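Notebook, Irnville poll

August 27, 2021

Picked up from the April entries. Fieldwork for the second Irnville mayoral poll closed last night and the raw file came over from Petridis first thing. 1000 completes, as ordered. Phone and online combined, same split as in April. I have put the untouched file in the shared folder with the word RAW in the name. Please leave it alone and work from a copy.

First pass through Kistix failed on import. The ward column had come over as text with a trailing space on every entry from the phone half, so Kistix read each ward as two wards. Stripped the spaces, ran it again, fine. Same thing happened in April and I see I wrote then that I would ask Petridis to fix it at their end. I have now asked.

Unweighted, the mayor is ahead of her main challenger by 6 points. I would not give that number to anyone. The online half is heavy on people who voted last time and on the hill wards, and the docks are thin. Under-thirties in the docks are so thin that the column is not worth printing. 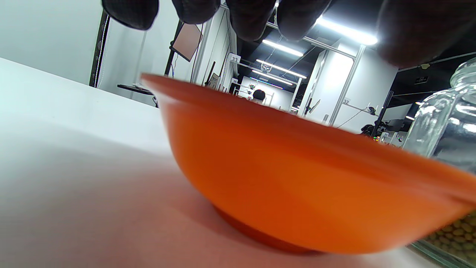
Orange bowl on the white table.

Weighted by age, sex, ward and past vote, the lead comes down to 3. Most of the drop is past vote. I tried leaving past vote out and the lead went back up nearly to the raw figure, which bothered me enough to spend the rest of the morning on it.

The trouble is recall. More people in our sample say they voted for the mayor last time than can have done so, going by the published result. Some of that is a real skew in who picks up the phone, and some of it is people remembering themselves on the winning side. If it is skew, weighting by past vote is right. If it is memory, we are marking the mayor down for something that is not there. With one poll I can't separate the two.

What I did:

Ran the table with past vote at full strength, at half strength, and off. All three are saved in Kistix under today's run. Half strength is not something I would defend in print, it is only there to see whether the figures move evenly. They do, more or less.

Checked recall against the April sample. The overstatement is a little bigger now. The mayor has had a good summer in the local paper (bridge reopened, bus fares held) so a drift towards remembering her kindly would make sense. It is not proof.

Looked at the don't knows. They are still the largest group among women in the docks and among renters everywhere. Petridis prompted them with a "which way are you leaning" follow-up on the phone but the follow-up never appeared online. This was in our spec. It was also in our spec in April. So the two halves are not comparable on undecideds, and the headline has to be run without leaners or the phone half will pull it.

Ysaline Maillard wants the headline figure by Monday. I have told her she can have it with leaners out and the weighting described in full, and that the word "lead" should not be used without the margin next to it. The margin is about as wide as the gap. She asked whether "narrowly ahead" was safe. I said "ahead in this poll, within the margin" and she said that does not fit in a headline. We left it there.

Question order. I had meant to write this up in spring and never did. The council tax question comes before the vote question in this questionnaire, and in the Evmont one it comes after. Evmont showed the sitting mayor doing better than anyone expected, and it was put down to a weak field of challengers. It might have been partly that nobody had just been asked about their tax bill. We can't move the question now without breaking the trend from April, but if there is a third wave it would be worth splitting the sample, half one order and half the other. It would cost nothing extra in fieldwork, only some scripting.

Turnout. Asked as "how likely are you to vote, nought to ten", same as before. Almost everyone over sixty says ten. Filtering to tens only takes the challenger slightly in front, which will be the figure his campaign quotes if they get hold of the tables. It should be in the tables anyway. A footnote saying what the filter does and how many interviews are left after it will have to be enough. 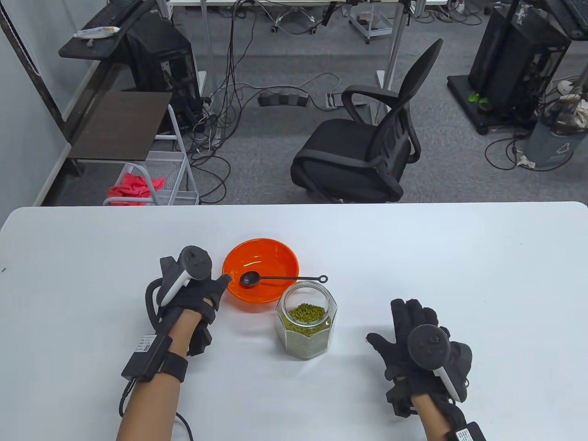 Eftychia Vlachopoulos: I would not print the tens-only column at all. Irnville had a low turnout last time and plenty of people told us ten then too. If you filter that hard you are measuring who likes to sound keen. Use the whole scale as a weight, as we did for Evmont, and put the tens in an appendix. On recall, see if Petridis still holds the answers those panel members gave just after the last election. The online half are mostly long-standing members. You could compare what they said then with what they say now.

Good point on the panel records. I had forgotten they keep them. Wrote to Petridis after lunch, and they do have them for a good part of the online half. They will send a matched file next week. It will not help with the phone half but it should show whether memory has shifted and in which direction.

Reran turnout with the whole scale as a weight. The mayor stays in front, by less than in the headline table. I am less sure than Eftychia about moving the tens to an appendix. If we publish every other cut and tuck that one away, someone will ask why. Left both in the draft tables for now with a note in the margin. To be settled with Ysaline.

Verbatims: 30 coded so far out of the open question on what matters most to people. Buses, then rents, then the bridge. One person wrote a full page on the bandstand. My codes need a second pair of eyes before I do the rest, particularly where "council" could mean the councillors or the offices. I have marked those with a question mark in the sheet.

Still to do:
Matched file from Petridis, then decide on past vote.
Second coder for the open question.
Check the docks boundary. Kistix is using the old ward map and a few streets moved.
Ask for the online leaner question to be put in before any third wave, in writing this time.
Footnote for the turnout table.

Backup of the Kistix project made at the end of the day, same place as usual.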